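Heleck Bench Cell
Single-arm pick and place for packing and kitting tables
Made by Ollavwood
Page updated November 2020

Overview
Heleck is a one-arm cell for work that is now done by hand at a table: picking up a small item, turning it the right way, and setting it down in a cup, tray or box. It is sold to packing rooms, supply rooms and small assembly shops. The arm works at normal table height. No pit or raised platform is required.

Most customers buy it for one job and leave it on that job. It can be moved to another table and taught a new task by a person who has done the one-day operator course.

What it picks
Markers, small bottles, tubes, caps, glue sticks and similar items that two fingers can close around. Flat sheets and soft bags are not suitable. Items with a smooth round body are fine, but send us samples if the body is thin or dents easily. We will test them and send back grip settings.
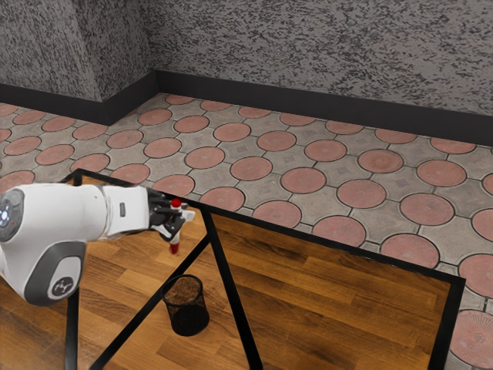

Two-finger gripper holding a white item with a red cap; mesh cup on the tabletop.

What is in the package
Arm with two-finger gripper
Control box and cable set
Teach pendant with wall hook
Stop button, table mount
Layout software, one seat
Printed operator guide and wall card

The table is not included. Wood and metal tops both work as long as the table does not rock. Check this with the arm running at full speed, with the feet locked.

How the work changes
On a hand-packed kitting table, one person usually picks, checks, fills and closes. With Heleck, the arm does the picking and filling. The person loads the table, checks the finished cups or boxes, and clears anything the arm has passed over. There is less reaching and less wrist work. There is more walking and more looking.

Plan for that before the cell arrives. Decide who loads, who checks and who is allowed to change a program. On sites that skipped this step, operators ended up standing next to the arm with nothing assigned to them, and loading fell behind. Our planning sheet has a page for each role and can be filled in during a shift meeting.

Staff should also know how their output will be counted. A person who used to be measured on items packed cannot be measured the same way once the arm is doing the packing. We suggest counting finished kits for the whole table.

Training
The operator course covers starting, stopping, clearing a dropped item and changing between saved jobs. The setup course runs two days and adds teaching positions, grip width and approach height. Courses are held at our Jibrin shop or at your site. The next open setup course at Jibrin is in February.

Loading the table
Items can lie flat or stand. For items lying flat, leave enough bare surface on each side for the fingers to come down. Long items should point the same way if speed matters. Shiny tabletops can throw back glare from overhead lights, so check the table from the arm's side with the room lights on. A dull mat can be ordered with the cell.
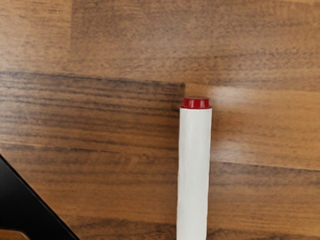
Trikatthorpe wrote to us after the first season: We thought the loading would be the easy part and gave it to whoever was free. It needs a regular person. Once we had the same people loading every morning, the checker stopped getting pulled away, and the afternoon crew quit complaining about the mess they came in to. I would still like the pendant cord to be longer.

A longer pendant cord is now an option on new orders and can be fitted to older cells.

Care
Wipe the finger pads at the end of each shift. Check the mount bolts every 1,000 hours and replace the finger pads every 2,000 hours, or sooner if they look worn. The control box shows the hour count on its start screen. Pads are sold in pairs. Do not replace only one.

Safety
A risk review of the full table, including the items being handled, must be done before first use. The stop button should be within reach of the loader as well as the checker. Long sleeves and lanyards should be kept clear of the arm. The arm must be stopped before anyone reaches under the gripper.

Ordering
Heleck is built to order. Send the table size, a list of items and two or three samples of each. Quotes include delivery, mounting and one operator course for up to four people. Spare fingers, pads and mats ship from stock.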